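## Bench notes: hand-held grippers, cables and finger plates

Applies to the Kiltis build, revision 33.

- Cover the tabletop with a white sheet. Tape the corners underneath and leave a strip of wood at the far edge for pencil marks.
- Run each gripper cable off its own side of the table. Crossed cables pull the wrists inward and show up as drift in the log.
- Set both finger plates to the same angle before tightening. Torque the plate screws in two passes, and recheck after 56 grips.
- Practice on cylinders lying on their side. Squeeze from both ends, lift, then lower into the basket without tilting.
- Wipe shiny cans before a run. Fingerprints change the grip more than you would expect.
- Keep the wire basket on the left, long side pointing away from you, so the right hand never has to reach over it. 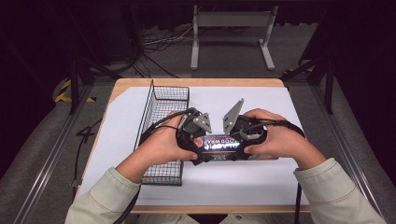 Mirjam Lambrechts would add a strip of thin rubber to each plate. She had metal cans slip at low squeeze force on the Diston plates, and the rubber fixed it, though it peels by April if the glue is cheap. Use contact cement and clamp overnight.

Spare screws are in drawer 4.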